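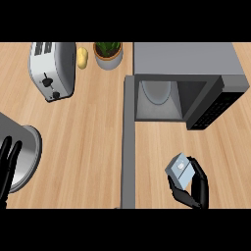
Keerthana Nambiar told us in her second interview that she had never decided where the toaster went; it had simply been on that bit of worktop when she moved in, and to shift it would have felt like rudeness to the previous tenant.

8 min read

Figure 1. A toaster on a wooden countertop, seen from above.

4.2 Inherited positions

Remarks of this kind came up so often in the Purnley interviews that we gave them a code of their own. We call an object's place "inherited" when the person using it can say where it belongs but cannot say who chose the spot. Of the 300 households that kept a worktop diary for us, 200 reported at least one inherited position. The kettle led the field, followed by the bread bin, and then by a class of object that our respondents called "the thing by the wall".

Earlier work on kitchen layout, including our own pilot in Losport, assumed that people arrange their worktops to save steps. This is a flattering view of people. Diary entries from Purnley show residents crossing the room with a full kettle twice a morning, year after year, past a perfectly good socket. When Bukola Adebisi asked one couple about the socket, they agreed it was a very good one and went on to praise its position at some length. They had no plans to use it.

Moving house did less to unsettle these habits than we had expected. Respondents who came to Purnley from larger kitchens tended to rebuild the old order on a smaller scale, sometimes with the bread bin sitting across part of the hob. One man kept a gap for a microwave he had given away in June. He dusted the gap.

Rented homes differed from owned ones in one respect. Tenants were more likely to treat the first position they found as a rule of the house, and three believed it was written into the lease — we read the leases, and it was not. Owners made up rules of their own and defended them more loudly, most of all against visiting parents.

We also asked each household to move one object for a fortnight and record what followed. Compliance was poor. Most objects had drifted home by the first weekend, and in shared households the person who moved them back was seldom the person who owned up to it. Carmela Zabala's coding notes for this part of the study use the word "sulking" more than we would like in a published table, and it appears in Table 3 as "delayed acceptance".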